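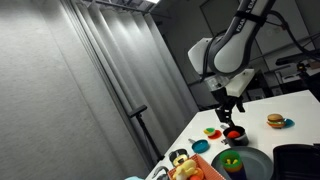 How often does toy food need a proper wash?

Once a month is plenty for most families, with a quick wipe in between for whatever has been chewed, dropped or shared with the dog. After a tummy bug or a streaming cold, wash the lot straight away.

I look after the home corner at a small playgroup, and before that I had three children of my own who cooked imaginary soup from morning until bedtime, so I have washed a great many burgers in my time. When I last emptied our cupboard I found 91 pieces, and a good few of them were sticky. It takes me most of a morning, but I put the radio on and rather enjoy it.

Sort before you run the tap

Tip everything out on a table and make three heaps: plain plastic, wood, and anything with fabric, felt or batteries. Take the layered things apart if they are made to come apart, and unstack any cups, which love to hide little bits of pretend sweetcorn at the bottom. Look inside the pots as well.

Plastic food, cups and pans

Fill a washing-up bowl with warm water and a small squirt of washing-up liquid. Leave the pieces to soak for 12 minutes (I have a cup of tea), then go round each one with a soft cloth. An old toothbrush is lovely for ridges and for the place where a handle joins a pan. Rinse under the cold tap.

Hollow pieces are the nuisance. If there is a tiny hole in one, try to keep it out of the bowl altogether and wipe it instead, or the water will sit inside and turn nasty. Should some get in, squeeze and shake it out and stand the piece hole downwards overnight.

Wooden and felt pieces

Wood should never be soaked. Wring your cloth out until it is barely damp, wipe, and dry with a tea towel as you go. Felt can be dabbed with the same cloth and pressed back into shape with your fingers. Anything with batteries just gets a careful wipe on the outside.

Metal pots

Little metal pans come up beautifully in soapy water, but do dry them at once, particularly round the rivets, where rust likes to begin.

Drying and putting away

Spread it all on a towel near an open window, with cups and pots upside down, and turn things over at dinner time. I leave ours until the next morning before anything goes back in the cupboard. Pans go in one tub and food in another, with the plates flat underneath, and the children can mostly manage that part themselves.

Firdevs Canpolat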